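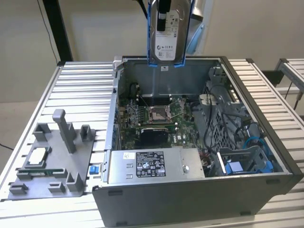
글 Cauã Furtado · 12월 2일 목요일 · 사는 이야기 · 댓글 3

요즘 밤마다 옛날 사진 정리하고 있어요. 시작은 별거 아니었는데, 엄마가 전화로 할머니 생신 때 찍은 사진 좀 보내 달라고 하셔서 "잠깐만요, 금방 찾아 드릴게요!" 하고 끊었거든요. 금방은 무슨. 그날 새벽 두 시까지 못 찾았습니다 ㅋㅋㅋ

문제는 제 폴더 이름이에요. "새 폴더", "새 폴더 (2)", "진짜정리", "진짜정리_최종", 그리고 그 안에 또 "나중에"라는 폴더가 있어요. 나중에 폴더에만 사진이 1,000장 들어 있더라고요. 과거의 나야, 그 나중이 지금인데 어쩌라는 거니...

처음엔 의욕이 넘쳐서 사람별, 장소별, 연도별로 다 나누려고 했어요. 근데 이게 하다 보면 꼭 막혀요. 친구 결혼식 때문에 부산 가서 이틀 더 놀다 온 사진은 결혼식이에요, 여행이에요? 둘 다 넣으면 똑같은 사진이 두 벌이 되고, 하나에만 넣으면 다음에 꼭 다른 쪽에서 찾고 있고요. 결국 다 엎고 연도랑 월로만 나눴습니다. 폴더 이름 뒤에 짧게 메모만 붙이고요. "4월 이사, 짜장면" 이런 식으로요. 의외로 짜장면 같은 단어가 제일 잘 기억나요.
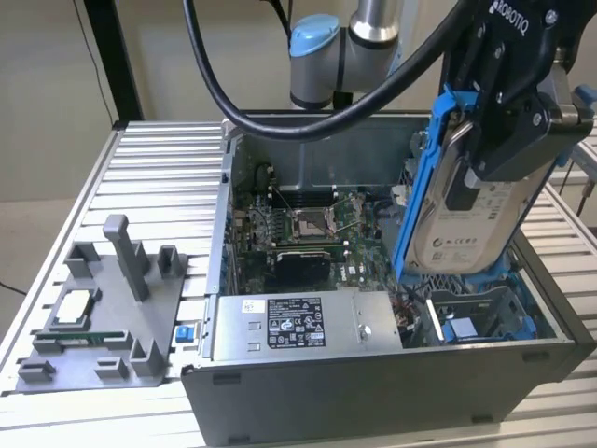
그리고 지우는 거! 저는 이게 제일 어려워요. 같은 노을을 40장 찍어 놨는데 한 장 한 장 넘기다 보면 또 구름 모양이 조금씩 다르단 말이죠. 그래서 규칙을 하나 정했어요. 하루에 200장까지만 보고, 고민이 길어지면 그냥 남긴다. 지우는 속도는 느려졌는데 대신 안 지쳐서 매일 하게 돼요. 처음 주말에 몰아서 했을 땐 눈도 빠질 것 같고 나중엔 짜증 나서 멀쩡한 사진까지 막 지웠거든요. (휴지통에서 다시 꺼내느라 한 시간 더 걸림)

장소는 주로 집 앞 카페 루부스(Lovus)예요. 집에서 하면 자꾸 눕게 돼서요. 창가 끝자리에 콘센트가 있는데 저녁 일곱 시 넘으면 거의 비어 있고, 당근 케이크가 맛있습니다. 크림이 안 달아요. 아 이건 사진이랑 상관없는 얘기네요.

정리하다가 예전에 키우던 고양이 게지네(Gesine) 사진이 우르르 나온 날은 진도를 하나도 못 나갔어요. 세탁 바구니에 들어가서 자는 사진, 제 운동화에 얼굴 박고 있는 사진, 그냥 흔들려서 회색 줄무늬만 보이는 사진. 잘 나온 사진보다 흔들린 사진이 더 좋더라고요. 맞아, 얘 진짜 이렇게 뛰어다녔지 싶어서요. 이 폴더는 한 장도 안 지우기로 했어요. 초점 나간 것도 전부 다!

백업은 예전에 한 번 크게 데인 적이 있어서 이번엔 두 군데에 따로 저장하고, 하나는 동생네 집에 맡겨 놨어요. 동생은 서랍 자리 차지한다고 투덜대는데 지 졸업 사진도 거기 다 들어 있습니다. 고마운 줄 알아야지.

참, 할머니 생신 사진은 찾았냐고요? 네, "영수증" 폴더에 있었어요. 왜 거기 있는지는 저도 모르겠고요. 엄마한테 보내 드렸더니 바로 가족 단톡방에 올리시고, 이모가 자기 눈 감고 나온 건 내리라고 하시고, 한바탕 난리였어요. 이모가 눈 뜨고 나온 사진을 새로 찾아 달라고 하셔서 오늘 밤엔 그거 찾으러 갑니다. 혹시 인화 깔끔하게 해 주는 동네 사진관 아시는 분은 댓글 좀 남겨 주세요. 할머니 댁에 걸어 드릴 거라 좀 크게 뽑고 싶어요.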